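**Work and Automation, Unit 6: The Tote Line at Kurum**
Handout for October 7, 2020. Read it before class, or at least on the stairs.

Kurum is a grocery fulfillment site that packs 1,400 small orders a day. Until January, people did all of it: look at the ticket, pick up the item, put it in the basket, repeat until lunch. Then management bought a system called Tristier, and the word "picker" quietly left the job descriptions. The people who had been pickers are now "flow associates." The pay stayed where it was, so at least something was left alone.

Arms like the one at the packing bench work on a narrow piece of the job. They move an item between table and basket.
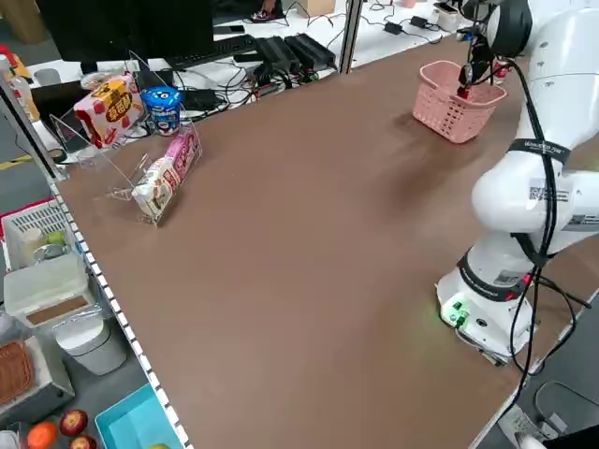

What was left over went to the staff. Naa Amissah, a packer for six years, kept a diary of her shifts for us, and very little of it concerns lifting. She restocks, answers the alarm, straightens things the arm doesn't like the angle of, and signs a sheet saying she did so. Her wrists feel better. Her patience, she writes, "has been reassigned."

Keep two terms apart in your reading notes:

- **Task substitution:** the machine does a thing a person used to do.
- **Task residue:** everything around that thing, which someone still has to do, usually at the machine's pace.

A bottle is a good test. Carrying one to a basket is the substituted task. Making sure it is the right bottle, standing up, with space around it, is residue. 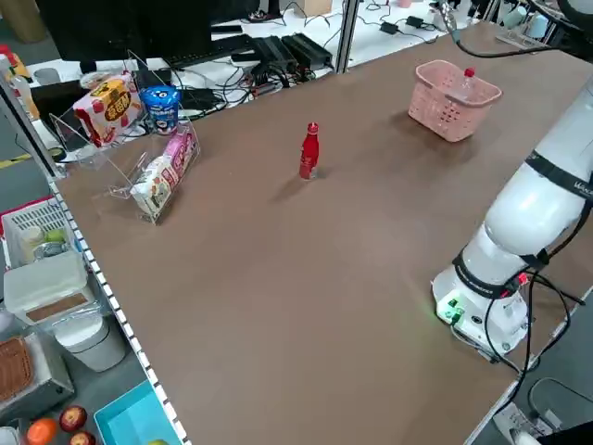

## Who decides what counts as a fault?

Bram Martens, the shift lead, logged 3,556 stops in the trial period. The supplier's form had one box for cause, and it said "operator." Mansa Zakaria asked for a second box. She got it after 20 emails, which she has kindly let us use as a primary source.

Stops often come down to small matters of reach and grip, and whoever is standing closest tends to get the blame. 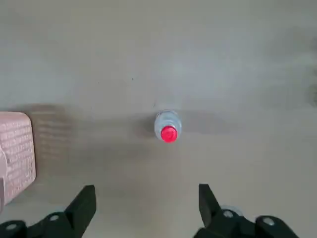 **Did anyone at Kurum lose their job?**
Two temporary contracts were not renewed, and the permanent staff all stayed. The company's report mentions only the second fact.

**For next time:** read the Zakaria emails and bring one page on where you would put the residue in a job description. Seidu Dogbe's section meets in the usual room.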